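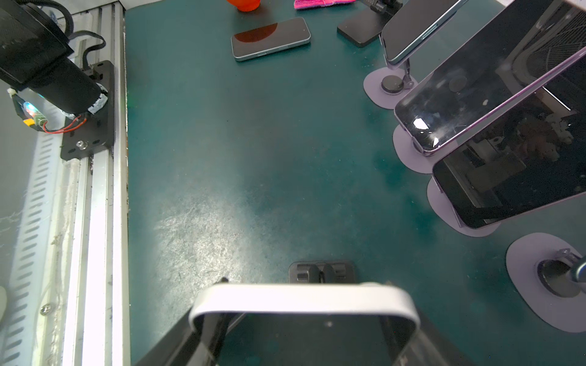 Phone handling at the Plonmont bench: the rules, such as they are

Plonmont's handling code has 13 rules for robots that pick up other people's phones. I've read it twice and I'm still not convinced it does much beyond keeping auditors busy. Igor Michalski wrote most of it. He knows my view.

Rule 4: clear the approach path before the arm moves. Fine on paper. It never defines "clear", so each operator picks a distance and calls it compliance.
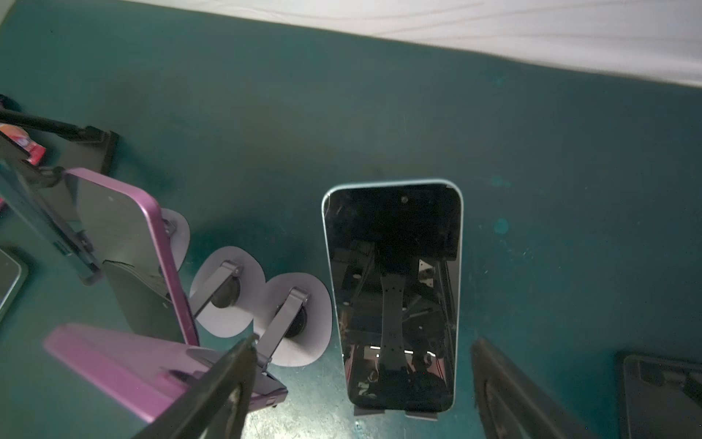
The same goes for the speed limit near glass. Wulden wanted 36 mm a second, Mazurek wanted whatever made quota, and the code says "appropriate". Appropriate to whom? 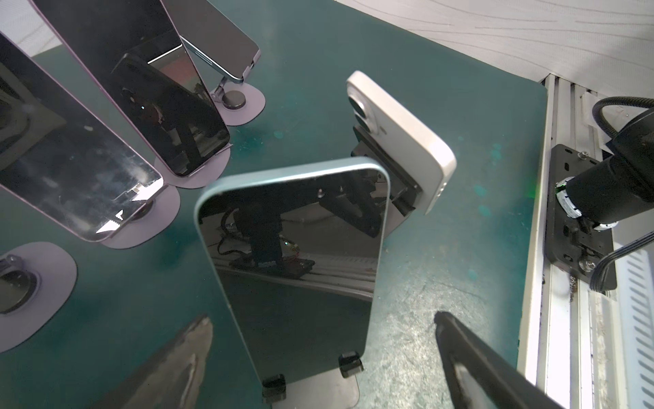

Stands get one sentence: "phones shall be adequately supported." Tadeusz Szewczyk asked for a pull test on every type and was told it could wait for the May revision. Two small clips at the bottom edge, like those on the light blue phone, may well be adequate. I'd like to see a figure before I sign for it.

Finger pads are to be replaced after roughly 290 grips. Remigiusz Urbańczyk keeps the log on paper and swears by it. Show me the wear measurements behind that number and I'll colour myself persuaded.
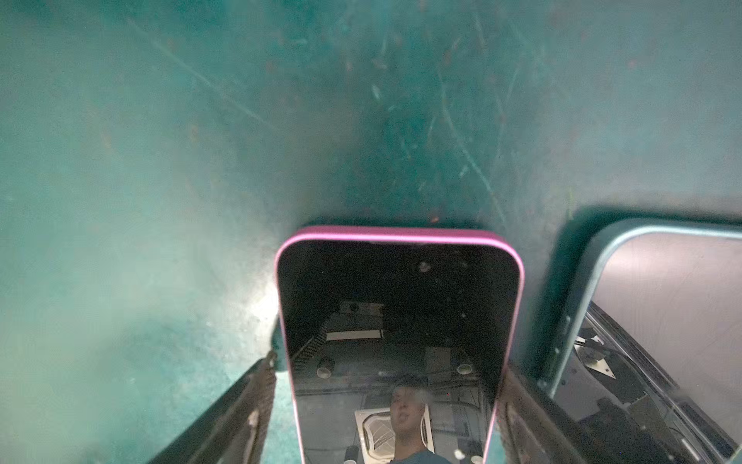

Pink-framed phone between the gripper fingers, screen off. Rule 9 covers grip force and says nothing about scuffed fingers.

Comments on the draft go to Barış Şimşekoğlu by Monday.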